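Grikaton Student Robotics Club – Simulator Handbook
Section 6: Setting Up Your First Pick-and-Place Scene

This is the section most new members skip ahead to, and we don't blame you! By the end of it you'll have a simulated arm, a room, and a model to practice on. If you still need to install Trirkum, go back to Section 2 first. Plan on one full club session, and save often.

6.1 Load the room

1. Open Trirkum and choose New Scene > Rooms > Bathroom. The room pack is called Wastura and should already be in your library.
2. Wait for the tiles and floor to finish loading. On the older club laptops this can take 30 seconds.
3. Add the arm from the Robots tab and set its base on top of the dark brown cabinet, next to the toilet. Snap should be ON.
4. Press Home. The arm should move to its starting pose without passing through the wall.

Note: You can use any room you like later on (the kitchen is great fun), but the practice scores in Section 7 only work with this one.

6.2 Add the model building

5. From Objects, drag in the red and gray shop. Its object number is 451.
6. Drop it on the toilet tank lid, on the half nearer the cabinet. A slight angle is fine.
7. Turn gravity on. If the building slides or sinks, undo, raise it a little, and drop it again.

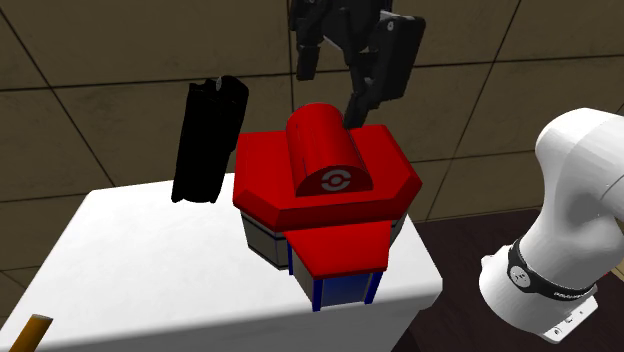 Figure 6-1. Model building with its blue front panel in view. The gripper finger is over the red half-cylinder on the roof.

Caution: Keep the approach speed at 19 or lower until you know your scene well. A fast finger can knock the building right off, and then you're back to step 5.

6.3 Check your cameras

Trirkum gives you more than one view, and good drivers switch between them all the time. Height is hard to judge from a single angle, so get into the habit early.

8. Open the Views panel and turn on Room, Side, and Wrist.
9. In Room view, make sure you can see the arm's base, the gripper, and the building all at once. Orbit until you can.
10. Lock the view with the padlock button. Unlocked views drift when you bump the mouse wheel.
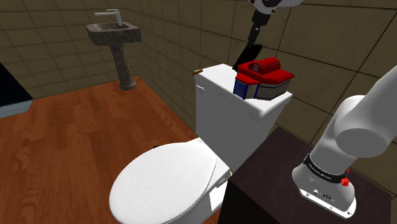

Figure 6-2. Room view, with the arm's base on the cabinet and the gripper end down by the model.

6.4 Line up the fingers

Now for the good part – driving! Use the keyboard for this if you've never used the gamepad.

11. Open the gripper wider than you think you need.
12. Move above the building and stop. Check Side view before you go any lower.
13. Rotate the wrist in small steps until the fingers sit on either side of the part you want to hold.
14. Lower slowly, switch to Wrist view, and close in short taps. 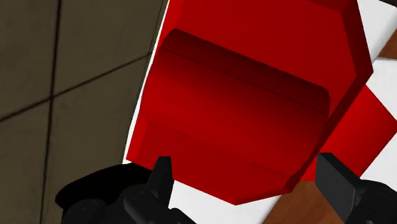

Figure 6-3. Close view of the red section between the two black fingers.

Note: The fingers look quite different from each other at this angle, one narrow and pointed, the other broad and flat. Go by the contact lights in the Grip panel when you're deciding whether to lift.

15. When both contact lights are on, lift a little and hold. If the building tips, set it down and try a grip closer to the middle.
16. Save the run with your team name and the word "first" – Team Were still has theirs on the club drive, and it's worth watching.

If the arm freezes during a run, press Esc once and then Home. Pressing Esc twice closes the scene without saving. Bring any run you'd like help with to the Wednesday meeting.

Next: Section 7, Practice Scores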